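Delthorpe Allotment and Garden Society – minutes of the ordinary meeting, 2024-03-16

Present: 19 members. Apologies were taken as read. The minutes of the November meeting were agreed and signed with one correction: under item 4, "Brerier lane" should read "Brerier Lane, east gate".

**1. Matters arising**

The padlock on the east gate has been replaced. Keys are held by plots 3, 11 and 28.
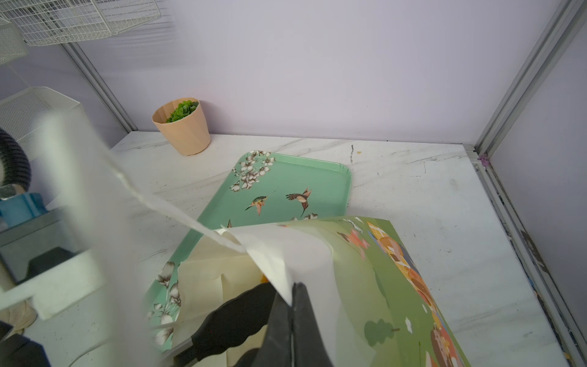
**Meifang Luo**
Minutes Secretary

**2. Water supply**

The meter reading for the winter quarter was lower than for the same quarter last year. The standpipe by plot 14 still drips when shut off. Two repairs were considered:

- new washer and spindle, fitted by members
- full replacement by Drelent, quoted at £160 including the lagging

The second was agreed by 12 votes to 5, with two abstentions. Supply to the lower plots will be off for one morning. Notice to go on the board a week ahead.

**3. Rents**

The full plot rent stays at £35. Half plots were discussed at length. Mr Li asked that the half-plot rate be set at exactly half, as the present rate includes a share of the path levy. Deferred until the levy is worked out separately – Secretary to bring figures.

**4. Compost delivery**

The bulk order stands at 600 litres. The supplier cannot turn a lorry inside the gate, so the load will be dropped on the hardstanding and must be barrowed away the same day. Members who ordered after the list closed will be served last.

**5. Plot inspections**

Plots 7 and 22 are uncultivated. First letters to be sent. Plot 9 has a shed over the permitted height; the tenant has agreed to lower the roof and no letter is needed at present.
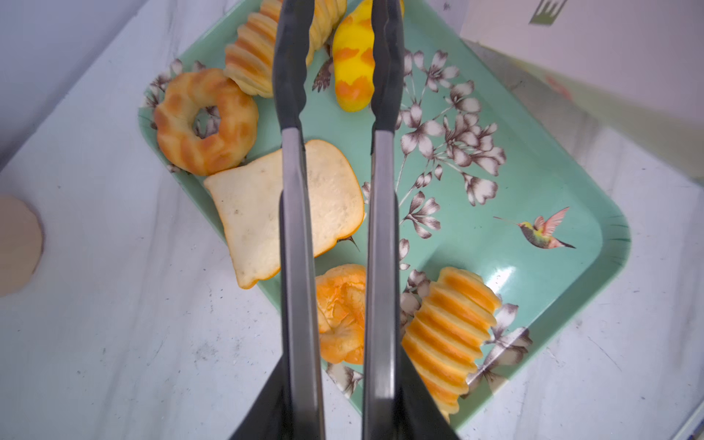
*Black tongs and flower-patterned tray*

**6. Bonfires**

The rule is unchanged: none before dusk, and none at all from plots bordering the houses. A proposal to allow a shared incinerator was not seconded.

**7. Any other business**

The strimmer is due for service and should not be booked out until it is back. Blight-resistant seed potatoes remain available from plot 11 at cost.

Meeting closed at 8.50 pm. Date of the next meeting to be posted on the board.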